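# Good practice for can-stacking runs on a two-arm cell

Cans are my favorite thing to teach a robot to handle. They're cheap, they come in a standard shape, and they punish sloppy habits right away! If your cell rules hold up for a session of stacking tuna, they'll hold up for most small tabletop jobs.

What follows is the routine we use at Tenberg. Marta Shevchuk wrote the first version in April, and Kenji Iwasaki and I have been picking at it ever since. Last change: 27th May.

## Before you power the arms

1. Walk the whole table edge. Look for cables that could be reached by an elbow, not only by a gripper. Tuck them behind the rail and tie them down.
2. Check that the floor marking can still be seen from where the operator sits. Striped tape gets scuffed and curls up at the corners, so replace it early.
3. Press the stop button, try to move an arm, and confirm that it refuses. Do this for each arm separately. (Yes, every session. It takes less time than finding your gloves.)
4. Put out only the cans you need for the run. Spare cans go on a cart.

## Setting up the stacks

Stack on something flat that doesn't slide. A board or a low shelf is great because it gives the arm a height change to deal with, and that's where the interesting mistakes show up. Keep stacks to 4 cans at most while you are still tuning. 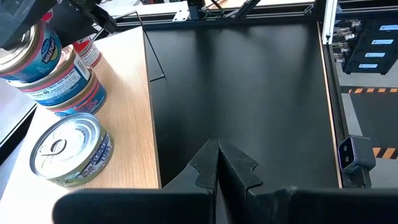

Leave enough room for both grippers to open fully near the stack. Two arms working over the same few inches is fine, and lots of fun to watch, but agree on who goes first. Our rule is one arm in, one arm waiting, and the waiting arm holds still until the other has cleared the board. Write the order on the run sheet before you start.

If a stack leans, stop and straighten it by hand with the arms paused. It's tempting to let the robot have a go. Save that for a run where recovery is the thing you're testing, and label the run that way!

## Picking up a can on its side

Start with the speed down. Ching-wen Hsueh suggested a first approach at a quarter of the working speed, and I love what it did for our nerves. Come in from above with the fingers open wider than the can, go down, and close gently.

- Set the grip force on an old can first. Paper labels tear long before metal dents.
- Watch the rim. A fingertip that lands on it can roll the can away.
- Lift 2 inches, pause, then move sideways.
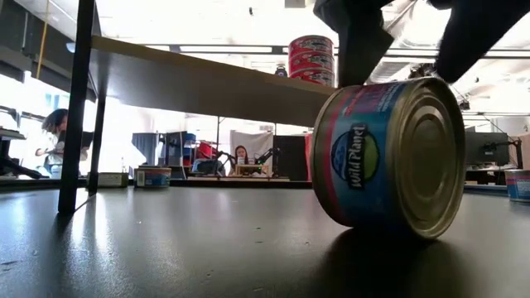

*Fingers over a can on its side, with the stack of three on the shelf behind.*

## People in the room

Anyone can be in the room. Inside the marked area it's the operator plus one helper, and the helper says "in" before reaching over the table and "out" afterward. The operator answers both times. It feels silly for one afternoon and then you'll want it everywhere.

Hair tied back, sleeves up and no lanyards if you're within reach of an arm. Visitors get the same talk as everybody else.

## Logging

Write down every drop, every stop and every hand correction, even the boring ones. Our log is up to 1,452 entries, and reading back through it is a real treat. Use the short codes on the sheet: D for drop, S for stop, H for hand. Add the arm and the can position.

Send suggestions to Marta or Kenji. The next thing we want to cover is handing a can from one arm to the other.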